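Carton ondulé

Le carton ondulé est un matériau d'emballage composé d'une ou de plusieurs feuilles de papier cannelé, collées entre des feuilles planes appelées couvertures. Léger, rigide et étonnamment résistant pour un simple assemblage de papier, il est l'un des plus beaux exemples de ce que peut la géométrie !

Principe

Les cannelures forment une suite de petites arches. Chacune répartit la charge vers ses voisines, et l'air emprisonné entre les couvertures amortit les chocs. Placées à la verticale, elles donnent à la caisse sa remarquable tenue à l'empilement.

Histoire

Le papier plissé sert d'abord, au XIXe siècle, à garnir l'intérieur des chapeaux hauts de forme. On l'emploie ensuite pour protéger les flacons et les verres de lampe, puis on lui ajoute une couverture, bientôt 2 - et le matériau moderne est né. La caisse pliante remplace peu à peu la caisse en bois dans le transport des marchandises.

Fabrication

Le papier est assoupli à la vapeur, puis passe entre des cylindres dentés chauffés parfois jusqu'à 200 °C. Une colle d'amidon fixe les sommets des cannelures aux couvertures. La plaque obtenue est ensuite refendue, découpée et imprimée. À la cartonnerie de Torham, l'ingénieure Meifang Xia a consacré 17 ans à l'étude de cette étape de collage, dont dépend presque toute la solidité du produit.

Usages

La caisse à rabats reste la forme la plus répandue, et elle se ferme le plus souvent au ruban adhésif. Privée de ses rabats, elle devient un bac ouvert, très pratique pour le tri ou le rangement.

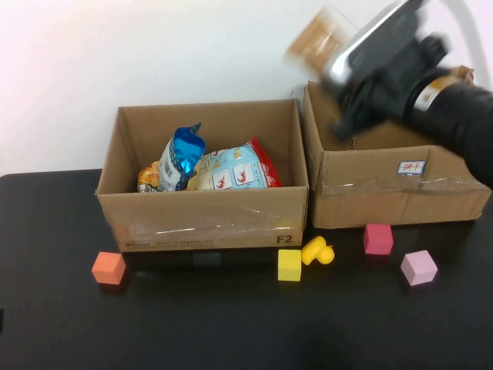

Le matériau a aussi conquis le mobilier, les décors de théâtre et même l'architecture temporaire, où sa légèreté fait merveille.

Recyclage

Les fibres se recyclent plusieurs fois, mais elles raccourcissent à chaque cycle, d'où l'apport régulier de fibres vierges. L'humidité et les graisses restent les principaux ennemis du carton collecté.

Voir aussi

Papier kraft
Pâte à papier
Emballage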